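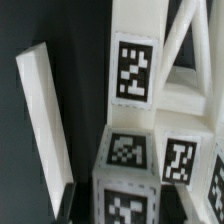 Iolo Hughes replied that he had run the open day sequence twice from a cold start and it had stopped both times at the same step, so he did not think it was down to the lighting in the hall.

Ticket 553
Subject: Open day demo stops at marker search, error "pose not stable"
Status: Closed
Priority: High (visitors booked)
Opened: September 2, 2024
Cell: Namik demo cell, ground floor
Software: Zullavel cell controller, wrist camera plug-in

Original report

The demo arm is meant to move over the white parts, find the printed markers, work out where each part is and then go to the first pick. At the moment it gets to the search position and waits. After 30 seconds the controller gives up with "pose not stable" and the arm goes back to its home position. No collision, no drive fault, and the emergency stop circuit is healthy. The jog controls work normally.

We have the Panagiotou visit in the morning and the general open day straight after. The demonstration is the main thing people are coming to that end of the building for, so we need either a fix or a decision on what to show in its place.

What has been tried so far:
Restarted the controller.
Restarted the camera plug-in on its own.
Re-seated the camera cable at both ends.
Wiped the lens with a dry cloth.
Ran the search with the hall lights on and then off.

None of these made a difference. With the lights off it found fewer markers, as you would expect, but the error text was the same.

Comment 1, support desk

Please send the search log and the marker list from the project file. Please also say whether any of the markers have been reprinted or replaced after the last good run. The error does not mean the camera sees nothing. It means that the position worked out for a marker moves too much from one reading to the next, and the controller will not let the arm go in on a position like that.

Comment 2, Iolo Hughes

Log and marker list attached. The last good run I have a record of is February, when we showed the cell to the people from Gendska. It has been packed away between then and now. The markers on the parts were reprinted last week as the old ones had started to lift at the corners. Same artwork file, same printer as far as I know. I stuck them on myself and they are flat.

I should add that the search position was moved as well. The old one had the arm reaching over the barrier side, and with visitors standing there we wanted it further in.

Comment 3, support desk

Thanks. Two things in the log.

First, the new search position puts the camera a good deal nearer to the parts. The lens on this plug-in is fixed focus. The markers in the lower part of the view are soft, and some are partly cut off at the edge of the view. The controller will still try to use a marker if it can make out enough of the pattern, but the corners are poor and the position jumps.

Second, the marker list says the side length is 30 mm. Please measure the black square on one of the reprints with a steel rule or calipers. Measure the black only and leave out the white margin and the dashed cut line. Trimming in from the line makes no difference to the size, but it is easy to measure to the wrong edge.

Comment 4, Iolo Hughes

Measured four. They are all 28 mm, black edge to black edge. I checked the print settings and "fit to page" was ticked. It should have been 100 per cent.

Would that on its own cause the error?

Comment 5, support desk

On its own, no. A wrong size gives a steady position at the wrong distance. With markers printed smaller than the list says, the controller believes they are further away than they are, so the arm would have gone in too deep at the pick. You would have found that out as soon as the first problem was cleared, so please do not run the pick until both are put right.

Suggested order:
1. Put the gripper speed override down to the lowest setting and leave it there until step 6.
2. Reprint the markers at 100 per cent and measure one from each sheet before cutting.
3. Replace every marker on the parts. Do not mix the old and new sizes, as the list holds one value for the whole set.
4. Raise the search position until the markers you need are whole and sharp in the live view. Save it under a new name and keep the old one.
5. Run the search ten times with the pick step disabled and send the log.
6. If the log is good, enable the pick and run it at low speed with someone at the stop button.

If you run out of time for the reprint, you can change the value in the list to 28 as a stopgap. Make a note of it on the cell so it is not forgotten.

Comment 6, Iolo Hughes

Reprinted and replaced. New ones measure 30 mm. The old sheets have gone in the recycling so they don't get used again.

Search position is now higher. It does mean the elbow comes out slightly towards the barrier, so I have moved the barrier back by one floor tile and put new tape down. Checked the reach at full stretch with the arm jogged by hand and it stays well inside the tape.

Ten searches done, pick disabled, all ten finished. Log attached.

Comment 7, support desk

Log looks fine. The spread between readings is under a millimetre, where the limit in your project is 2. Go ahead with step 6.

Comment 8, Iolo Hughes

Pick and place run at low speed, then at the demo speed. Full sequence completed each time. I left it looping over lunch with the guard closed and it was still going when I came back.

One question for the visit. Someone always asks if they can move a part while it is running. Is it safe to let them?

Comment 9, support desk

Only between cycles, with the arm at home and the cell in hold. The search is done once at the start of each cycle, so a part moved halfway through will not be noticed and the arm will go to where it used to be. Put the cell in hold, let the visitor move the part, close the guard and start a new cycle. Ask them not to put fingers over the markers, as greasy prints on glossy paper can cause reflections.

Comment 10, Iolo Hughes

Understood. I have added that to the demonstrator's sheet. Panagiotou visit done, five cycles with parts moved in between, no stops. Open day ran through to closing with one stop, which was the guard being opened early. Happy for this to be closed.

Resolution

Search position raised. Markers reprinted at the correct size. Print setting noted in the project folder. Request raised separately to have the controller show the marker size on the search screen.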